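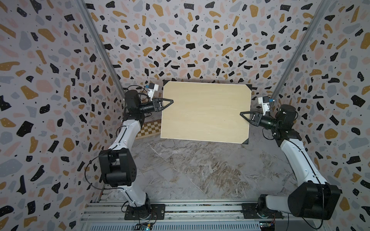 News > Courts > Get Involved > Court Watchers Wanted

Search this site Enter keyword Go

Court watchers wanted for bail and detention hearings in Turham County

March 17, 2023

The county says its new pretrial screening tool, Evix, has made bail decisions faster and fairer. Faster we can believe. Fairer is a big word, and so far it rests on a press release and a slide show we were allowed to look at but not keep.

The Pelura Court Project is looking for 32 people to sit in the public seats at Turham County Courthouse and write down what happens when a judge decides whether someone goes home or stays in jail until trial. In January we asked the county for the scores behind its claim. We got a two-page summary covering 91 hearings, with no word on how they were picked. We would like our own record.

What you would do

You would attend at least six morning sessions over nine weeks, in pairs, and fill in a paper form for each hearing. The form asks who spoke, whether the defendant had a lawyer present, whether the score was mentioned out loud, what the judge ordered and what reason was given, if any. Plenty of hearings are over in a few minutes. Some of them are dull, and you will spend a good part of the morning waiting for a file to turn up.

You don't need legal training. Current students are welcome, and so are retired people, night-shift workers and anyone else with free mornings. We can't accept people who work for the county, the police or a bail bond company, or anyone with an open case in the courthouse.
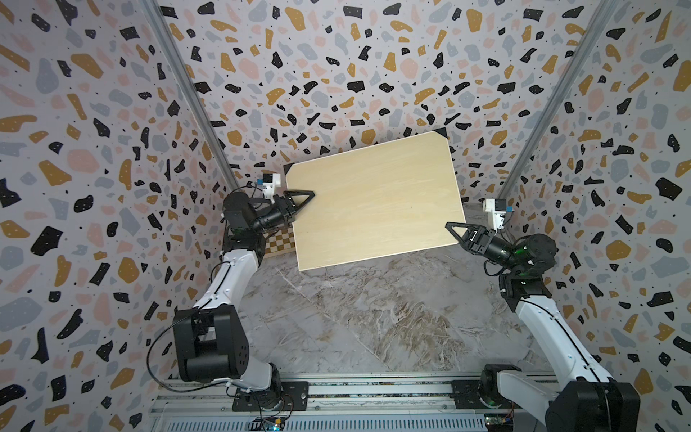

Our training is mostly about keeping what you saw apart from what you think it meant. It sounds easy and most of us are bad at it. Take the light wooden board above: it is rectangular, and a black gripper has hold of its left edge. Those go in the first column of the form. Where the board is headed, or whether the grip is a good one, goes in the second column, marked as a guess. "The judge looked at the screen" is a first-column note. "The judge relied on the score" is not, however sure you feel.

Pay and expenses

We pay bus fare and a flat lunch allowance for each session. There is no wage, and we won't dress that up as an opportunity. If you need paid work, please don't apply out of guilt.

What we can't promise

We don't know what the forms will show. They may back up the county. If they do, we will print that at the same length as anything else. A judge can also close a hearing, and if you are told to leave, you leave and note the time.

How to apply

Send a short letter to Shireen Mabaso at the Pelura office – half a page is plenty. Tell us which mornings you have free and describe one time you changed your mind about something after checking it. Please skip the résumé. Darragh Ó Ceallaigh runs the training and will call everyone on the shortlist. Questions about access to the building go to Radka Kovačević.

Related

County won't say who tested Evix before launch
Lerato Ngcobo: What a bail hearing sounds like from the back row
Kruger Street jail count up again
How to request a court transcript, and what it costs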